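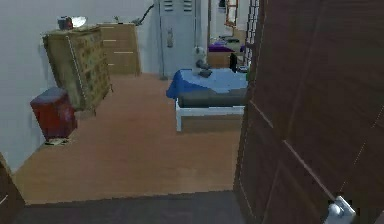 How to Make a Pressed-Leaf Garland

Pressed-leaf garlands are an inexpensive seasonal craft suitable for adults and for children who can handle scissors with supervision. The Madwood Craft Center offers the following instructions for use at home, in classrooms and in community groups. The method was developed for our open workshops by Rozália Rusnák and has been revised to use materials found in most households.

Materials

- Fresh leaves, free of holes and spots
- Plain newsprint or uncoated paper
- Heavy books or a flower press
- Beeswax, or a matte craft sealer
- Cotton string or thin jute twine
- A large needle or a small hole punch
- Scissors

A garland long enough for a standard mantel requires some 58 leaves if they are of medium size. Participants should collect more than they need, as a few will tear or curl during pressing.

Choosing the Leaves

Maple, oak, beech and ginkgo leaves press well. Thick or waxy leaves such as magnolia take much longer and often turn brown. Leaves should be gathered on a dry day, once any dew has gone, and pressed within a few hours. Leaves that have already become brittle on the ground cannot be flattened without cracking.

Please ask permission before collecting on private property, and check local rules before collecting in parks. Many parks allow only fallen leaves to be taken.

Pressing

1. Wipe each leaf gently with a dry cloth and trim the stem to about an inch.
2. Lay the leaves on a sheet of newsprint so that no two are touching. Cover with a second sheet.
3. Place the sheets between the pages of a heavy book and set further books on top. Avoid glossy paper, which holds moisture against the leaf.
4. Change the newsprint after 2 days, then leave the stack undisturbed for at least another week.

A leaf is ready when it feels like thin paper and does not bend at the stem. If it still feels cool or soft, return it to the press.

Sealing

Unsealed leaves may be used, but they fade and crumble sooner. Beeswax gives the softest finish. Melt the wax in a double boiler - never in a pan placed directly on the burner - and keep a lid close at hand. An adult should carry out this step and should remain at the stove throughout. Hold the leaf by its stem, dip it once, let the excess drip off and lay it on parchment paper to set.

Where hot wax is not practical, as in most classrooms, a matte sealer may be brushed on in two thin coats. Allow the first coat to dry fully before applying the second, and work in a well-ventilated room.

Stringing

Cut the string to the width of the space to be decorated and add a foot at each end for tying. Lay the leaves out in order on a table before beginning. Mixing large and small leaves gives a fuller appearance, while a single species in graded colors suits a narrow shelf or window.

Pierce each leaf near the base of the stem, where it is strongest, and thread the string through from front to back. A small knot on either side will keep the leaf from sliding. Juraj Trnka, who teaches the children's sessions, recommends tying the stems directly to the string for younger groups, as this removes the need for a needle.

Display and Storage

Hang the garland away from candles, fireplaces in use, heaters and direct sun. Waxed leaves may soften in a warm room. To store, coil the garland loosely between layers of tissue paper in a flat box. Garlands stored in this way have usually kept their color until February or later.

Related Articles

Natural Dyes From Onion Skins
Corn Husk Wreaths: A Beginner's Guide
Caring for a Wooden Flower Press
Salt Dough Ornaments for Classrooms
Twig Frames From the Ukinberg Winter Workshop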